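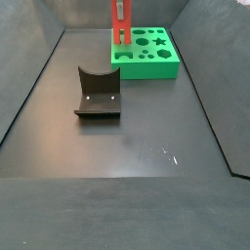
Shape sorters, part one. The toy is older than most of the plastics it gets made from, and the design problem has never changed: every hole should accept one piece and refuse the rest. Most sets fail at this. The green one has an oval, a star, an arch, a small round hole and a cluster of three small circles, all in one slab. That is a harder layout than the usual circle, square, triangle lid, and I want to go through why.

Start with the circle. A circle is the easiest piece to insert because rotation doesn't matter. It is also the easiest hole to cheat. Any piece whose widest point is smaller than the hole diameter will drop through, whatever its shape. If the round hole is the biggest one on the board, the child learns to put everything in it. Reasonable behavior.

Ovals are worse than people expect. An oval has two correct orientations out of a full turn, and the wrong ones look nearly right. Small children push. If the board is soft enough to give at the edges, pushing gets rewarded.

Stars. Five points, so five correct rotations, 72 degrees apart. Fairly forgiving. The trouble is the inside corners, where most of the friction is. Round them off a little and the piece goes in. Leave them sharp and it hangs on one point until somebody hits it.

I keep a spreadsheet of sorter clearances. It has 75 rows. Alun James asked to see it once and has not asked again.

Clearance is the gap between piece and hole. My own rule for painted wood is 5 percent of the width of the piece, more if the paint is thick. Under that and humidity decides whether the toy works. In August the star from my old Flornuvo set doesn't go in at all. 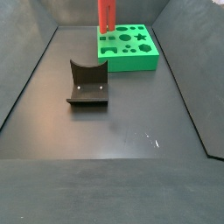
Arches are my favorite. One correct orientation, and an adult can see it at once, but a two-year-old will try it upside down first nearly every time. Delyth Eynon ran a toy library in Florport for years and says the arch was the piece that went missing most. She puts it down to the shape being comfortable to carry.

Clustered holes are a different task altogether. Three small circles close together means either three pegs or one piece with three pegs on it. The single piece has to be lined up in rotation before any of it enters. Three separate pegs don't, but they get lost. Pick which problem you want.

On depth. Shallow recesses make it a puzzle board, where the piece sits in place and you lift it out by whatever is left standing proud. Through holes make it a sorter, where the piece vanishes and has to be recovered from underneath. Children under two mostly prefer vanishing.

One color for the whole board is a decision too. Paint each hole to match its piece and the child sorts by color, then gets credit for shape. A plain board removes the shortcut. Lindsay Tomoana disagrees with me on this and thinks color is a fair first step. We have been having this argument since her son was in the high chair - he is now taller than both of us.

Buying secondhand: check that the pieces belong to the board. I have bought 20 used sets and a good number came with a stray from something else. Try every piece in every hole before you pay.

Part two will be hexagons and why they get confused with circles. I still need to measure the Mendo set.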